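Hardware Repair Technician, Retro Consoles
Griravow, Bonbridge workshop
Posted Jul 19, 2024

Griravow services and resells cartridge and disc-based game consoles. We are hiring one technician for board-level repair. The position is full time, on site, and reports to the bench lead.

Duties

Diagnose no-power, no-video and no-audio faults on 16-bit and 32-bit systems.
Replace electrolytic capacitors, voltage regulators and cartridge slots.
Fit RGB and region switch modifications to the customer's work order.
Log each repair in Aasen, our ticket system, before the unit leaves the bench.
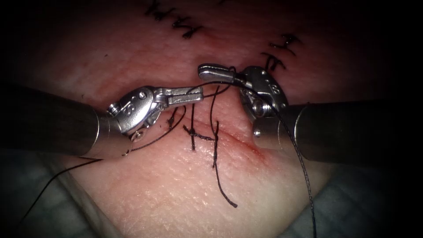
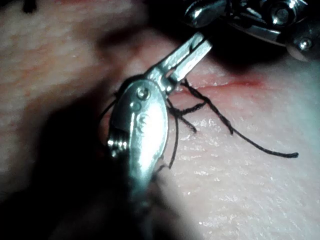 Requirements

Two years of paid soldering work, surface mount included.
Ability to read a schematic and trace a fault with an oscilloscope.
Working knowledge of composite, S-Video and RGB output.
Experience with optical drive alignment is useful but not required.

Terms

The contract runs 12 months, with a review after month 3. Benches are open from 8 to 5. A normal load is 17 units per week, fewer when the queue is mostly disc systems. Tools are supplied. Technicians may use their own iron if it passes our ground test. Travel between Bonbridge and the Nistport parts store is paid at the standard rate.

How to apply

Send a resume and a short write-up of one console repair you completed, with the fault, the readings you took and the parts replaced. Applicants who pass the first review will be given a paid bench test at Bonbridge. Work starts in November.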